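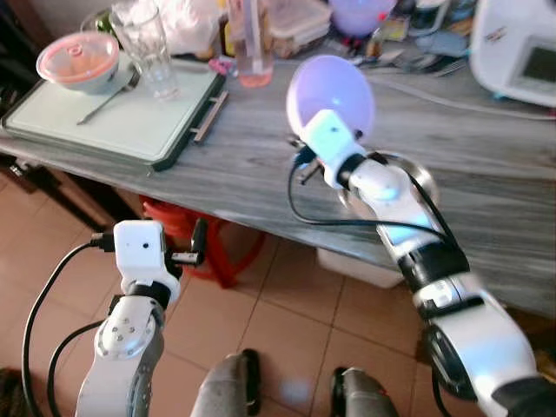 Two-arm cell drops right gripper after a table move

We run a two-arm cell on tabletop pick work, mostly plastic bowls and cups. Controller is a Jumodov, firmware 621. Since we changed tables the right gripper loses communication when the arm is raised high and folded back. Power stays on, fingers hold, but the status goes stale for 2 seconds and the program stops. The left arm has never done it. I swapped the gripper module in November and got the same fault. Is this a cable or a setting?

Ploviseck 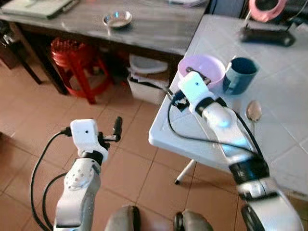

Sabine Hellwig
Field service, robot cells
2020-01-29

Cable, most likely. A new gripper with the same fault points upstream of the module. The outside loop between gripper and forearm takes all the bending, and with the arm reaching low over a bowl at the near edge of a table the slack hangs somewhere quite different from where it sits when the arm is up.

Power down. Unplug at the gripper and check the pins. Then jog slowly from the low reach to the raised pose with the status page open, and note the wrist angle at the first dropout. If it repeats at the same angle, replace the cable. When you refit it, leave the loop free across the wrist joint and tie it only on the rigid link – never on the joint ring. Log 3000 cycles before you call it fixed.

Brisau

Had this on ours. Swap left and right cables if they are the same part. Fault moved to the left arm, so we bought a new one.

Ghasemi

Try raising the timeout to 11 in the bus settings. Worked for me, didn't look into why.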